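Plillden Hall Users' Group
Minutes, September meeting

Present: Halldóra Bach (chair), Saoirse Gilmartin (minutes), 3 members. Apologies from the Hegarty choir.

1. Minutes of the last meeting were approved with one spelling fixed.

2. Stage. Members agreed to keep the black curtains through the fall play. Curnau quoted $128 for cleaning a set.
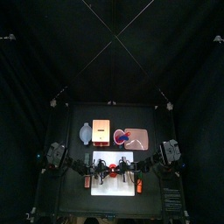 Black bench with dark curtains on both sides.

3. Seating. 22 chairs need new feet. Saoirse will order them from Rillel.

4. Heating. The timer still comes on at 21 minutes past the hour. Halldóra to call the installer again.

5. Keys. Two sets are still out. Please return them to the office.

Meeting closed at 8:40 p.m.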